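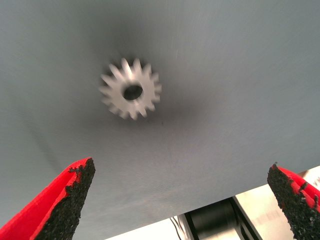 4. Setting Up Product Listings

Use this section to enter handbags, scarves, gloves and small leather goods in the Mostis catalog. It assumes that you have finished Section 3 (Store Profile and Tax Settings) and that your account has the Catalog Editor role. Accounts with the Viewer role can open listings but cannot save them.

Screen names and button labels match the release dated July 13, 2023. Stores still on the January release will see "Item Sheet" where this guide says "Listing Form." The fields are the same.

4.1 Before You Start

Have the following ready for each item:

Supplier style number
Material composition, as printed on the sewn-in label
Outside measurements (width, height, depth) in inches
Strap or handle drop, if the item has one
At least two photographs, saved as JPEG or PNG
Retail price and, if used, compare-at price

Measure bags empty and standing upright on a flat surface. Do not use the measurements on the supplier's carton, which are often those of the packed item.

4.2 Creating a Listing

1. From the main menu, select Catalog, then New Listing. The Listing Form opens on the Basics tab.

2. Enter the supplier style number in the Style field. If the number is already in use, the field turns red and the existing listing is shown underneath. Open that listing and add a variant (see 4.4). Do not create a second one.

3. Choose a Category. The category controls which fields appear on the Details tab, so set it before going further. Changing it later clears the Details tab.

4. Type a title. The limit is 390 characters, but most storefront themes show only the first line. Put the item type and the main material near the front: "Crossbody bag, wool herringbone, brown" will be found more often than a title that opens with a collection name.

5. Type the description. The limit is 2,000 characters including spaces. Formatting pasted from a word processor is removed on save.

6. Select Save Draft. The form is given a listing number, shown at top right.

Note: Drafts are not visible to shoppers and do not count toward your plan limit.

Caution: The form does not save by itself. If you leave the page before step 6, the entries are lost and cannot be brought back by support.

4.3 Completing the Details Tab

1. Open the draft and select Details.

2. Under Composition, add one line for each material and give its percentage. The lines for each part of the item (outer, lining, trim) must add up to 100. The Save button stays gray until they do.

3. Under Closure, select one value. For a bag with both a magnetic snap and a zipper, select the closure on the main opening and mention the other one in the description.

4. Under Pockets, enter inside and outside pockets separately. A divider that does not close is not a pocket for this purpose.

5. Enter the measurements. Decimals are accepted to one place. Fractions such as 9 1/2 are rejected.

6. Under Care, choose a care set. The three built-in sets are Wool and Tweed, Smooth Leather, and Suede. To write your own, select Custom and enter up to six lines.

7. Under Origin, enter the country where the item was assembled. If the cloth was woven in a different country, use the Fabric Origin field for that.

Caution: Some fabric names are protected and may be used only for cloth that carries the owner's certification mark. Before you type such a name into the title, description or composition, check that the supplier has given you certified goods and keep the paperwork. Mostis does not check these names for you.

Note: "Vegan leather" is not accepted in the Composition field. Enter the actual material, for example polyurethane. The phrase may be used in the description.

4.4 Adding Colors and Sizes

A variant is a version of the same item that differs only in color, pattern or size. A bag with a different strap or a different pocket layout is a separate item and needs its own listing.

1. Open the listing and select Variants, then Add.

2. Choose the variant type. Up to two types may be combined, for example color and size.

3. Enter a name for each value. Use the name shoppers will see ("Moss Check"), then map it to a base color from the list. The base color drives the filter on the storefront.

4. Enter a stock count for each variant. A blank count is read as zero.

5. Enter a price only if it differs from the listing price.

6. Select Build Variants. A listing may hold up to 31 variants. If your choices would produce more, the build stops and no variants are made.

Note: Patchwork and other one-of-a-kind items should be set to Unique Pattern on this screen. The storefront then adds a line saying that the placement of the pattern will differ from the photograph.

4.5 Publishing

1. Select Check Listing. Missing fields are shown in a panel on the right, with a link to each.

2. Correct any item marked Required. Items marked Suggested may be left.

3. Select Publish. The listing appears on the storefront within 15 minutes.

4. Open the storefront in a private browser window and confirm the price, the first photograph and the stock message.

To take a listing down, select Withdraw. Do not use Delete for an item that has been sold, as the link from past orders to the listing is broken.

4.6 Importing from Plondstead or Tefera

Stores moving from Plondstead or Tefera can load listings from a file.

1. Export the catalog from the old system as a CSV file. In Tefera, select Full Export — the Quick Export leaves out composition and care.

2. In Mostis, select Catalog, Import, and choose the source system.

3. Upload the file. The row count is shown before anything is written. Compare it with the count in the old system.

4. Select Test Import. Rows with errors are placed in a separate file with the reason in the last column.

5. Correct the rows, upload again, then select Run Import.

Our largest test file held 3,452 rows and completed without a timeout. Larger files should be split by category.

Caution: An import overwrites any listing that has the same style number, including its description. Export a copy of your current Mostis catalog first.

Note: Culta files are not supported in this release. Save the Culta catalog as plain CSV and choose Other as the source, then match the columns by hand.

4.7 Common Messages

"Composition incomplete": One part of the item does not total 100. Check the lining first.

"Style in use": See 4.2, step 2. Withdrawn listings still hold their style numbers.

"Category locked": The listing has open orders. Wait until they ship, or copy the listing under a new style number.

Section owner: Shalini Kandpal, Product Documentation

Continue to Section 5, Shipping Profiles.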